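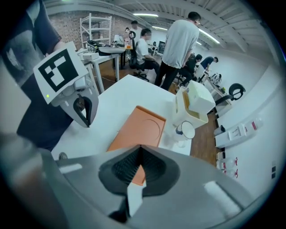
Hand-held grippers at a tabletop station with an orange tray, a dish rack and a clear glass cup. Retari workroom, Plololcombe.

News > Visits > Retari, Plololcombe

Last updated: 2020-09-24

Members of the Figueroa workplace network visited Retari in September. The company prepares task recordings used to train robots for kitchen and dishwashing work. Madalena Louro, who manages the site, received the group.

Staff perform each task by hand with the grippers, and the recordings are later used to teach a robot arm the same movements. According to Ms. Louro, a full set for one task runs to 2000 recordings, and a practiced operator completes 110 in a shift.

Much of the discussion concerned the staff themselves. Several operators came from Amus, a catering firm that has automated part of its dish return line. Tadeusz Domański worked on that line before moving to Retari. He told the group that the pay is slightly better and the noise much lower, but that the wrists tire in a different way. Operators now change stations every two hours — a rule they requested.

Benvinda Barros asked what becomes of these jobs once a task has been learned. Ms. Louro replied that operators move on to new tasks or to checking recordings, and that no written guarantee exists at present. The network has asked to see the training plan.

Maëlys Lemaire will circulate the full notes to members. Questions about the next visit may be sent to Margarida Guerreiro.

This site uses cookies to improve your visit. Accept | Manage settings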